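Running a secondhand bookshop in Brolton
8/28/19

The shop on Mullivow Street has sold used books for longer than most of its customers have lived in town. Its present owner bought it from the previous one, who had stopped ordering new stock and was mostly there to read. We talked at the counter on a slow afternoon.

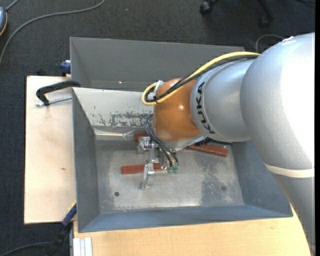 Getting started

She had worked in the shop for 4 years before she took it over. "I knew the stock and I knew which customers paid," she says. "I did not know how to read a lease. I signed one that made me responsible for the roof, and I found that out in December."

The roof repair used up the money she had put aside for shelving. For the first winter the overflow sat in fruit crates along the back wall, sorted by size. Some customers liked it that way and complained when the shelves came.

What comes in and what goes out

Most of the stock comes from house clearances. A family calls, she drives over, and she usually has one afternoon to decide. The biggest lot she ever took was 1000 books from a farmhouse on the Stikeck road, nearly all of them on beekeeping, railroads and the sea.

"The railroad books were gone in a month. The sea took longer. I still have bees."

She turns down encyclopedias, book club editions and anything that smells of cellar. People are often hurt by this. She has learned to say no on the phone, before anybody has carried a box down the stairs.

Paperback crime pays the rent. Cookbooks sell before the holidays and then stop. Poetry sells slowly but all year, and she gives it the shelf by the window, where the light is bad for anything with a colored spine.

Prices

Every book is priced in pencil on the first page. She looks up the unusual ones and guesses at the rest. A customer once paid her two dollars for a county history and came back to tell her what it was worth.

"He wanted me to feel bad, I think. I asked him if he had any more to sell."

The most she has been paid for a single book is 196 dollars, for a signed atlas with a torn map. She would not say who bought it. The buyer still comes in.

The neighbors

The noodle place next door, Đinh, opens at eleven, and from then on the shop smells of broth. She minded at first. Now she keeps a chair near that wall, and people waiting for a table come in to sit down. Some of them buy something. The two businesses share a delivery door and the cost of clearing snow.

She has been asked to sell coffee and does not want to. "I would have to wash cups. Then I would have to hire someone to wash cups."

Selling online

A small part of the stock is listed on the internet, 70 titles at the time we spoke. She packs the orders herself after closing. It brings in enough to cover the heating, but she does not enjoy it. Buyers write to ask whether a crease on page nine is a fold or a wrinkle.

What she reads

Very little during the week. On her day off she reads travel books, mostly old ones, about places she has no plans to visit. She takes them home from the shop and brings them back with the price unchanged.

The lease comes up again next year. She has asked for the roof to be taken out of it.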